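I have now moved the same dining table through four apartments and one divorce from a couch, so I feel ready to post about furniture. Thread.

The table is a Bramum. Pale wood, seats six if two of them like each other. I bought it the year I thought I was going to host things.

I have hosted one thing. It was a condo association meeting.

The current apartment is on Sepúlveda, third floor, no elevator. The listing said "charming stairwell." The stairwell has a turn in it that was designed by someone who ate standing up.

Got quotes from two movers. Plurkwood wanted $388 for the table alone, "due to the turn." They already knew about the turn. The turn has a reputation.

The other company wanted $109 an hour with a three-hour minimum and would not discuss the turn over the phone.

So my brother-in-law and I did it ourselves on a Saturday. The legs come off with four bolts. I had three of the right tool and none of them were the right tool.

If you take one thing from this thread: put the bolts in a bag and tape the bag to the underside of the table. Do not put the bolts "somewhere safe." I have a lot of stuff somewhere safe. I hope it's happy there.

The tabletop is 70 inches long. The landing is 57 inches wide. I'd like to thank my ninth grade geometry teacher for saying we'd use this someday and then spending the whole semester on circles.

You stand it on end. That's the answer. You stand it on end and walk it around the corner like a drunk uncle at a wedding. It took us forty minutes and one sandwich break to come up with this.

A neighbor came down while we were wedged in there. She said "oh, you want to stand it on end" and went back upstairs to get her other shoes. We had been about to figure that out.

Then there's the finish. Every new place I swear I'm going to take care of the wood this time. Coasters, placemats, the whole grown-up program. By December I'm eating soup directly over the grain like a raccoon.

This year I bought a tin of Brindura, a wax that smells like a church and costs like one too. The instructions say to apply a thin coat, wait, then buff. They don't say how long to wait. They say "until ready." Who's ready? Me or the table?

I went with me. That added a week.

Anyway, the wax is on and I'm told the look I was going for is called "satin." My sister says it looks exactly the same. My sister is not getting a placemat.
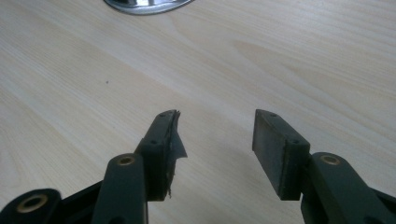 Do you have to sand a table before you wax it? Depends what's on it already. Bare wood or old wax just needs a good cleaning, but if there's a shiny varnish on there the wax mostly sits on top and sulks until you scuff it up.

Several people asking if I'll do the chairs next. The chairs are from a different store, a different decade and, I think, a different species of tree. The chairs know what they are.

Also I found the old bolts. They were in the soup pot. Somewhere safe.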